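Packing up the supply counter at the office this month, one box at a time. Posting as I go so the people moving in September have something to copy.

Rule one, set by Hema Achari: liquids get their own box. Last move we put hand soap in with the label stock and lost 14 rolls.

Bottles go in standing up. Caps tightened first, then a strip of tape over anything with a pump. Pumps travel in the locked position if they have one.

Small cartons only. A big one full of bottles is too heavy for the stairs, and the stairs are the only way down to the Skurkport van.
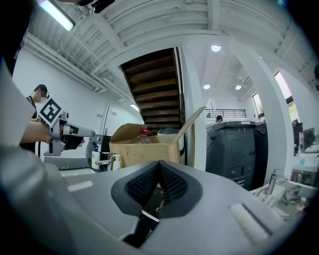 Leave the flaps open until the very end. I used to tape as soon as a box looked full, then cut it open again for the one thing left on the counter.

Fill the gaps with paper towels or rags. We need to move those anyway, so it saves buying packing paper. Rónán Daly uses old Drerura catalogs, crumpled one page at a time. Works fine, takes forever.

Write the contents on two sides and not on the top. Once they're stacked you can't read the top.

Tuswood quoted us for 93 boxes. I think we'll come in under that if people take their own mugs home - please take your own mugs home.

Copy paper is the other big one. More than 3,000 sheets left, already in reams, so it stays in its wrappers and goes on the bottom of the cart.

The printer is not ours to pack. Pisharody handles that under the lease. Take your originals out of it and leave the rest alone.

Someone asked about half-empty bottles. If it's under a third, use it up or pour it into another one of the same thing. Don't mix cleaners.

Counter gets wiped last, so keep one spray and one cloth out. Mine are in the drawer under the kettle.

Next up is the cable drawer. Send labels if you have any.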